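3.2 Transfer announcements and training load

The second part of the study concerns the period between the first press report of a player's possible transfer and the club's announcement that the matter is closed. Previous work by Wernik and Pirov treated this period as a single block. We divide it into two phases, the first running to the opening bid and the second to the close, as players in our interviews described them differently.

Session data were taken from the training logs of four clubs in the second tier. Each log gives the length of the session, the drills used and the player's own rating of effort on the evening of the same day. Ratings entered after midnight were dropped.
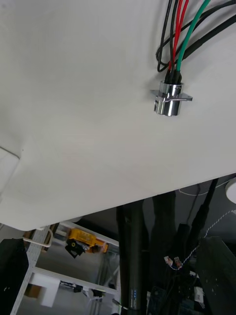
Players named in at least two separate reports were placed in the rumor group. The remaining squad members served as the comparison group, matched by position and by minutes played up to April. Goalkeepers were left out of both groups — their sessions are logged on a different form at three of the clubs.

Reports were coded by Nerys Bevan and Haf Mostyn working separately, with disagreements passed to Saron Admasu. A report counted only if it named the player and a buying club. Repeats of the same story within 6 hours were merged.

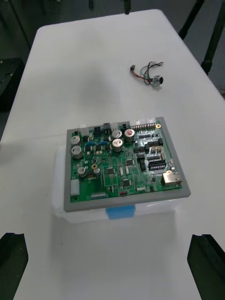
Reading time: 4 minutes

Effort ratings in the rumor group fell during the first phase and returned to their earlier level once a bid had been made. No such change appears in the comparison group. Session length did not differ between the groups in either phase, so the fall cannot be put down to shorter work. Figure 2 shows a circuit board on a table.

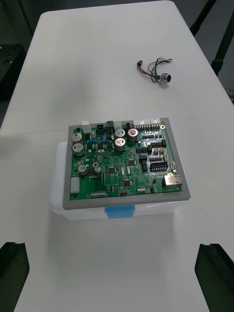 Figure 2. Circuit board in a gray frame on a plastic box, between two gripper fingers.

The pattern is weaker for players with up to 50 senior appearances. Sfakianakis reports the opposite for loan moves, but that sample included players who had already agreed terms, and the two results should not be compared directly. Contract length was entered as a control in the second model and made little difference to the estimates — see Section 4 for the full table.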